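Zeddale Neighbors Newsletter

Do You Need a Rug Subscription?

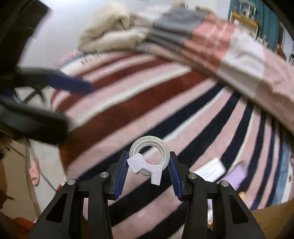

A company called Drutance has been putting flyers through doors on our side of town. For $65 a month they'll lend you a rug, pick it up after a season and bring you a different one. The flyer says the average household "saves $1,243 over the life of a floor." I have read that sentence many times and I still don't know what the life of a floor is.

I called and asked. The young man was polite and told me the number came from a survey of 1,000 customers. Customers of whom? He said he'd get back to me. That was in the spring.

Let's do the math they left off the flyer. Sixty-five a month is $780 a year, and at the end of it you own no rug. Gwendolyn Alcantara bought a wool one from the Doucet outlet nine years ago and has had it cleaned twice. It still looks fine to me, and she has two dogs.

Then there's the cleaning claim. Every rug is "deep refreshed" between homes. I asked what that means and got the word "proprietary." Maybe it's a good wash. Maybe it's a vacuum and a spray bottle. I'd want to know before I let a baby crawl on it.

I will grant that if you move a lot, or you're staging a house to sell, renting for a couple of months could make sense. Read the part about stains first. It's on the back, in gray type, and it lets them decide what counts as one.

The introductory offer runs through September. They say it won't be repeated. We'll see.

Lyle Okafor

Filed under: Home & Money, Grumbles

Comments

Emiko Ebihara: We tried it. The rug was OK but they were two weeks late picking it up and billed us for the extra month.

Arlo Pettigrew: You could just have bare floors.

Tiago F.: Does the Doucet outlet still do remnants?

Recent items
Skerkdale Road paving, again
What your water bill isn't telling you
Extended warranties: a second look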